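Budgeting for a Bin-Picking Arm in a Small Shop

Workshop tips by Gobnait Moriarty

The arm is the part everyone prices first. It is also the easiest part to price, because a dealer will send you a number the same day. The rest of the cell is where a small shop loses track of its money. These tips are for anyone planning to have a robot pick mixed small items out of a bin, whether for sorting, kitting or returns.

Write the pick list before you call a dealer

Go around the shop and collect the actual items you want picked. Put them in a box. Weigh the heaviest one on a kitchen scale and measure the widest one across its narrowest side. Those two numbers decide the gripper, and the gripper adds to the load the arm has to carry. If you skip this, the dealer will size the arm from a guess, and the guess usually runs large.

Include the awkward things. Flat items that lie tight to the floor of the bin, long thin ones, and anything that rolls should all be in the box.

Ask for two quotes on the same sheet

I asked Grudthorpe and Nuvirix to quote the gripper, mounting plate, cables and one set of spare fingertips. Grudthorpe came in at 2,290 dollars and Nuvirix at 2,576. The Nuvirix price included freight and the Grudthorpe price did not, so the gap was smaller than it looked. Send every supplier the same sheet with the same lines on it, and have them write "included" or "not included" next to each one.

Plan the bin and the bench first

You can do most of this with what is already in the shop. A plain gray bin is fine for trials. Set it on a flat wood surface and clamp it at the corners, then leave it where it is until the trials are finished. If the bin shifts, the taught positions are off and you will spend the afternoon fixing them.

Check how far the gripper can get down inside the walls. Items near the front wall and in the corners are the hard ones, and a shorter bin or a sloped side may save you from buying a longer set of fingers.

Test with a real mix

Ask for a trial before you sign. Bring your own box of items and have the dealer run them all together, at different angles, with some close to the walls. Hard and soft, round and square should go in the same load. A KUKA arm working over a bin with a tape measure, a toy block, a tilted cup, a rubber duck and a wooden spork has a fair spread of shapes to deal with. 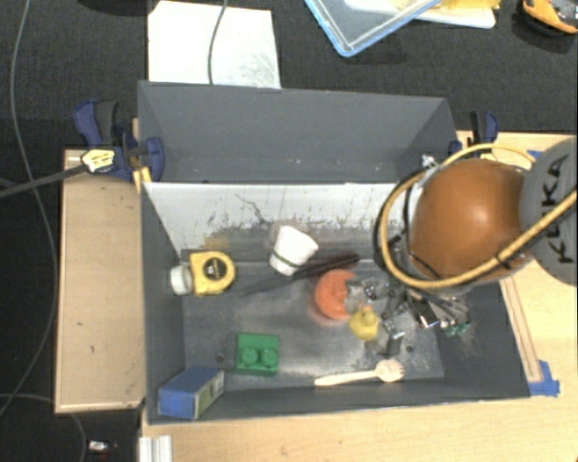 Set money aside for cables

Cables on a moving arm bend all day. Price a spare for each one that travels with the arm and keep it on a hook near the cell. Leave enough slack for the wrist to turn, and run the arm slowly through its full reach to see where the loop goes. Ask the dealer for the minimum bend radius in writing.

Count the small stuff as its own line

Clamps, tape, fingertip pads, extra bins, a mat for the floor, labels. I keep one line in the budget called Prata, after the shop that sells me most of it, and it has never come in under what I planned. Fingertips wear faster than you would expect if the bin floor is rough. Order them in sets of 4 if the supplier gives a break at that number.

Pay for training early

Training is cheaper as part of the purchase than it is in the fall when you call back for help. Get two people trained. If only one knows how to restart the cell, it stops when that person is out sick. Ploris, who did ours, charged the same for one person as for two, so ask.

Leave room in the schedule

Do not plan the install for your busiest month. We put ours in during May, which is slow for us, and still had to run a few orders by hand. Keep the old hand-sorting table set up until the arm has handled a full month of normal work. Once it has, go back over the budget sheet and write the real cost beside each planned one. You will want those figures when you price the second cell.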